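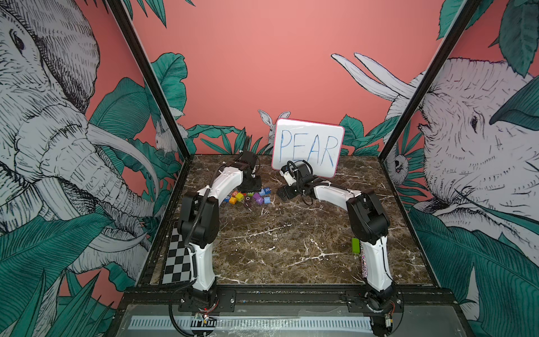
Every few years someone decides children need to learn spelling from coloured blocks again. I've read the pitch from Bradeck, and the one from Sethi, and I remain unconvinced that a cube with a letter on it teaches anything a pencil doesn't.

The usual set-up is familiar. A word goes up on a small whiteboard, PEAR in big blue capitals, and the letters wait in a heap on the table. Find four, put them in order, done. My trouble is with what gets practised. Most of the effort goes into hunting through the pile and turning cubes over. The spelling has already been done by whoever held the marker.

Then there's colour. A red A and a blue-grey A are the same letter, which adults know and a four-year-old may not. I've watched a child at the Rendell playgroup refuse a perfectly good E on the grounds that hers was the green one.

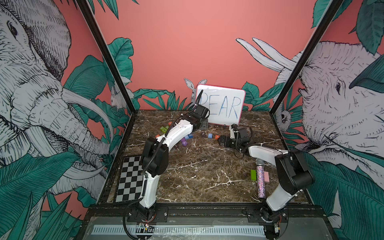 ## What I'd keep

The whiteboard, for a start. It wipes clean and it doesn't roll under the couch. I'd keep a few blocks too – 12 at most, out of the 80 that came in our Statasov tub – and I'd cover the word before anyone started looking for letters. Copying has its place in the first week or 2. After that, say "pear" out loud and see what turns up. You may well get PAIR, and then you've got something worth talking about.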